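Subject: Re: Folding fans – table covering, handling and storage

On June 24, 2026, the Collections Office, Bokance Decorative Arts Centre, wrote:

> Members preparing the Poretti loan have asked whether the folding fans may be opened on the ordinary display tables, or whether each must remain closed until it reaches its case. Would the Dimitriou Room please advise on its current practice? We would also welcome guidance on tassels.

Dear list members,

The Dimitriou Room thanks Bokance for its enquiry. Fans in the handling collection may be opened on a table, provided that the surface is fully covered in fabric. Bare timber and glass are not suitable. Our own table is covered in a dark blue fabric with the feel of carpet, which keeps the guard sticks from sliding.
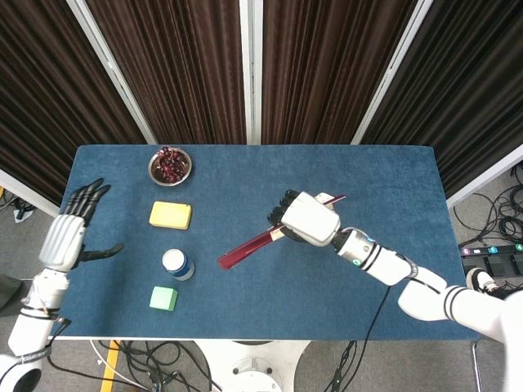

Items should be set out with clear space on at least one side before any fan is unfolded. An open leaf takes up far more of the table than the closed sticks would suggest, and most of the creased edges reported to us in May were caused by crowding.

The fan is to be held at the closed end, near the pivot, and the leaf spread gradually. Pressure should not be applied to the painted surface or to the outer points of the pleats. Where there is a tassel, it should be drawn clear of the sticks first – a caught cord will strain the pivot.
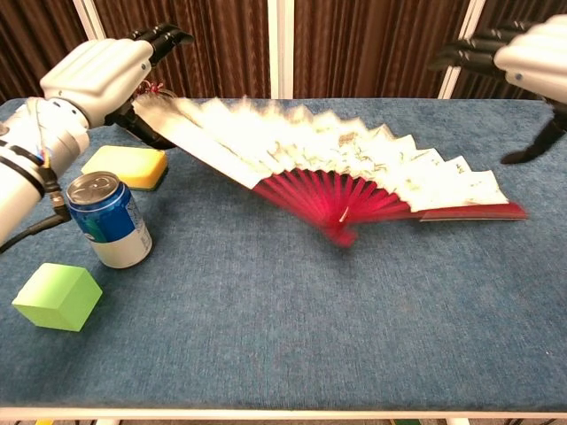

Folding fan with cream-white leaf, red sticks and red tassel, open on the covered table.

Fans belonging to the Poretti loan itself are subject to the lender's conditions and should stay closed until these have been circulated. Kirero storage sleeves remain available on request, in lots of 2.

Regards,
Collection Care
Dimitriou Room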